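Talking car lifts with the Kania garage

I drove out to Stiltville in April to ask the owner of Kania about two-post lifts, and I came home wanting one – badly!

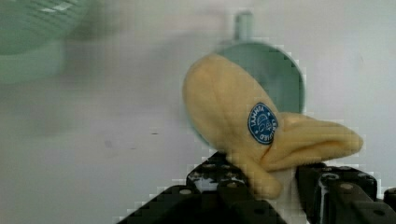 Check the slab first, the owner told me before I'd even sat down, and then check it again. "Folks buy the lift and then call me about the concrete," he said. His own lift has been up for 9 years (he replaced the cables once). I asked about headroom. "Measure with the door open," he said, and went back to his coffee.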